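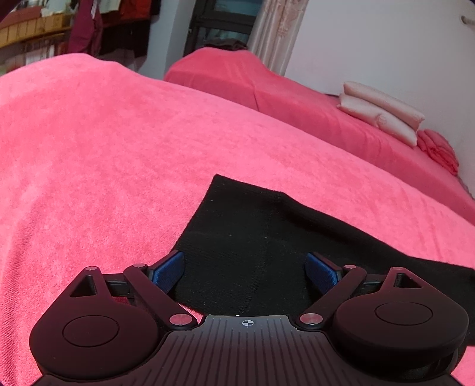 Hand-held gripper over a black cloth on a bed, fingers open.

Home | About Us | How We Work | Guidelines | Contact

About Skevton
2019-01-27
By Kirsty Bainbridge

Hi, and thanks for stopping by! I'm Kirsty, and I look after the rulebook at Skevton. We're a small company that records people doing ordinary housework with a hand-held gripper, so that robots can learn from it. Folding, stacking, wiping, putting socks away, all the stuff you do without thinking. We work in real homes, with real beds and real clutter, and that's why I have a job (somebody has to write down how we behave in there).

Andor Juhász and Ngan-ling Tsao started the company with 2 grippers and a kitchen table. I came along the next March to tidy up the paperwork and found there wasn't any. Everybody had their own way of doing things. Andor squeezed the handle like a lemon, Ngan-ling barely touched it, and the recordings were a mess to compare. So we sat down and wrote the first house rules on a single sheet. They run to 18 pages now, sorry!

A few of them, so you get the flavor:

We ask before we move anything in a home, and we ask again if it's in a bedroom. Names, letters and family photos get covered or put away by the person who lives there, never by us.

Every take begins with the fingers open and clear of the cloth. Look at the pads first. If the blue rubber has fluff in the ridges, clean it. Check the pivot pins too, and if one feels sloppy the gripper goes back in its case for the day.

Keep the little round target on top of the body clean and uncovered. No tape, no stickers, no thumb. I've had to write this one in capitals.

Dark cloth gets a lighter cover under it. Black on black is miserable to label, and Kai-wen Chou, who does most of our labeling, has strong views about it.

Bad takes are kept. A dropped corner or a missed grab gets marked as a miss and stays in the set with everything else. We had a long argument over that (I was on the wrong side, for the record) and I'm glad how it came out.

Nobody records for more than 4 takes in a row without putting the gripper down. Your wrist will thank you.

Our biggest job so far is Wirnari, a bedroom and laundry set with 349 finished takes. Hok-lam Lo runs it and also trains new people, usually by making them fold the same towel until they're sick of it. We use the same rules for all our projects, and if a client wants one loosened they have to talk to me first.

If you're thinking of recording with us, or you'd like us to come to your place, ask for the full guidelines and read the part on consent before anything else. And if something in there makes no sense, tell me! I change the wording all the time, and most of the better rules came from people grumbling.

Print this page | E-mail this page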